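Filed under: Short Fiction / Work

The rule book at Druvoden ran to 132 pages, and page 10 was the one I had to sign off. It covered bowls. A bowl was to be held at the rim, one finger inside and one out, and the arm was not to move off until the grip had been checked.

I had written most of it in November, at night, with the heater going. Now I had to watch it done.

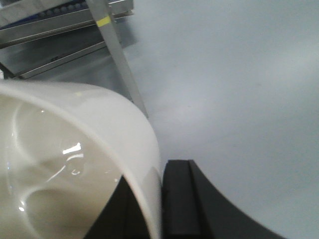

Too slow, Andrade said over the phone. Plondora ran the same job without any check, and their customers weren't complaining. "You've put a stop in the middle of every lift. Take it out and I'll sign today."

I said I'd think about it. I ate my sandwich in the car and thought about it. The year before, at Brornura, we had taken out a stop like that one, and it was quicker for about 2000 lifts. Then we had a bad week and I did the paperwork.

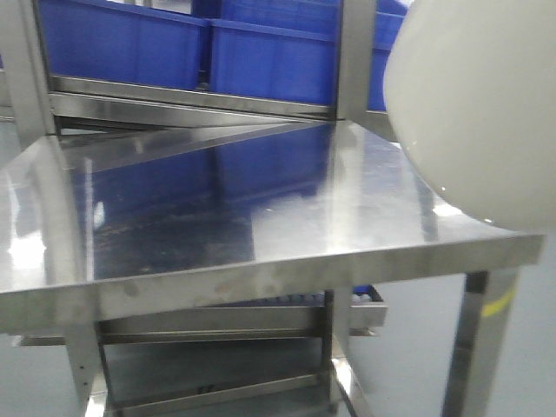

My next page was on surfaces, and it was harder to write. The standard we worked from said a work surface should be clean and dull enough for the cameras to read, and left it at that. Our table was polished steel. It threw back the blue of the crates behind it, and there were stains along the front edge. I wrote that glare was to be noted before each run and that marks were to be wiped off or logged. Then I went back to page 10 and read the line about the stop again.

I left it in. I sent the file at half past four, and Andrade rang while I was looking for my keys.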